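Frequently Asked Questions: Hand-Guided Demonstration Sessions
Preker Laboratory, Skusside

The following answers are intended for persons who have been accepted as demonstrators at the Skusside site, and for departments considering a request for demonstration data. Questions not covered on this page should be addressed to the program office.

What is a demonstration session?

A demonstration session is a scheduled period in which a person performs a household task using a pair of hand-held grippers. The motion of the grippers and the views from the cameras are recorded together. The recordings are then used to train a robot arm fitted with fingers of the same shape. The current program, named Fluvby, is concerned with clothing and other soft goods.

Do demonstrators need experience with robots?

No. Most demonstrators have none. An introductory period is provided before any recording is retained, and a member of staff remains available throughout. Demonstrators must be able to stand at a table and to open and close both grippers comfortably.

Why are hand-held grippers used in place of remote control?

Both methods are in use at the laboratory. Remote control, in which the operator moves a robot from a separate station, is preferred for tasks involving heavy objects or fixed equipment. For cloth, our staff have found that operators work more quickly and with a lighter touch when they hold the grippers themselves. Takeshi Furukawa supervises the remote stations and can advise on which method suits a given task.

What does the gripper camera record?

It records the finger pads and whatever lies directly ahead of them. The operator's face is not within its normal view. Because the camera sits close to the work, a garment will often fill most of the picture, and demonstrators should expect the wider setting to be visible only from the head camera.

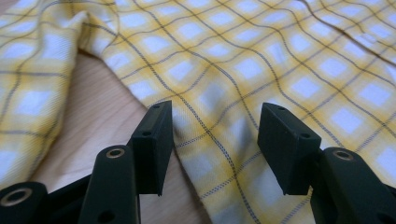 Gripper camera view: yellow and white checked fabric beyond the two finger pads.

Which garments are used?

The present set consists of shirts, towels and pillowcases. Small shirts are assigned first. Checked and striped fabrics are included on purpose, as the lines bend where the cloth bends and are useful to reviewers when judging a fold. Plain fabrics are introduced in the second block of sessions. Demonstrators should not bring garments from home.

How should a shirt be laid out?

Unless the task sheet states otherwise, the shirt is placed on the table with the collar pointing away from the demonstrator and the body smoothed flat. The grippers are held to either side, with the jaws directed toward the garment. Smoothing should be done with the grippers and never with the fingers, as the robot will have no other means of doing it. 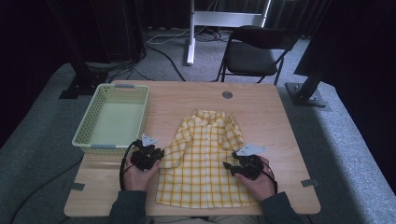
Shirt on the table, with a gripper held at each side and the basket to the left.

How many demonstrations are required for one task?

The standard requirement is 300 accepted demonstrations for each folding task. Tasks that begin with a crumpled garment require 400. These totals are shared among all demonstrators assigned to the task, and no individual is expected to complete a fixed number in a single session.

What happens if I make a mistake?

Please continue if the garment can be recovered. A dropped sleeve that is picked up again is of value to the program and should not be hidden by restarting. If a gripper jams or a cable catches, stop moving, say "hold" clearly, and wait for a member of staff. The recording will be marked and set aside.

May I wear my own clothing?

Yes. Sleeves should fit closely at the wrist. Rings and bracelets must be removed before the grippers are issued.

Who reviews the recordings?

Each recording is checked by one of 11 trained reviewers under the direction of Glenys Rutherford. Reviewers confirm that the views are complete, that the task was carried out as written, and that the start and end points are correctly marked. Disputed recordings are referred to Kumiko Hoshino, whose decision is final.

May a demonstrator withdraw?

A demonstrator may withdraw at any time, and may ask that his or her recordings be deleted. Such requests should be made in writing before the training set is closed. The next set closes in May.

How may a department request a new task?

Requests are submitted on Form 615 to Sachiko Onishi in the program office. The form should describe the starting position of the items, the desired result, and any variation that is acceptable.

Related items
Preparing the Table: Notes for Session Staff
Remote Station Booking Rules
Form 615: Request for a New Task
Fluvby Reviewer Handbook, by Calum Strachan
Visitor Access at Skusside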